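Wrist camera loses the coins, fixed camera does not
Student project, Stodgate robotics club, desk-clearing task

Posted by Tsutomu Yagi

We are training a small arm to pick coins off an office desk and leave everything else alone. There are 2 cameras, one fixed and one at the wrist. The fixed view finds coins reliably. The wrist view is poor: soft, bluish, and on some approaches it contains a toy and paper and no coins at all. We have 18 runs recorded. Should I drop the wrist stream or record more?

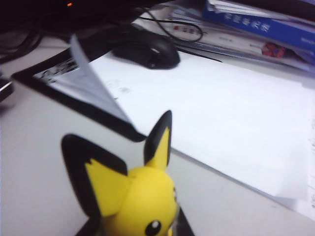
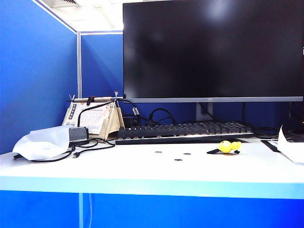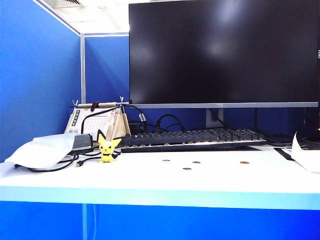 Wrist camera first, then two from the fixed camera. Same desk throughout.

Shinji Uchida

Keep both. A wrist camera that shows no coins still tells the policy where the gripper is pointing. Check these before recording again:

Lock white balance and exposure on the wrist camera. A large white sheet in view will pull auto exposure about.
Check focus at your working height, not at arm's length.
Your layout changes between the second and third pictures. In one the yellow toy is by the coins, in the other it stands over on the left. Fine for training, but log the layout per run or you cannot split the test set properly.

18 runs is thin. We had 2 layouts at Pukcombe and it failed on the third.

okabe

just use more data. we did 1,000 and it worked

Kunudeck

Are the timestamps synced? Ours were out by 2 frames and it looked exactly like a bad wrist camera.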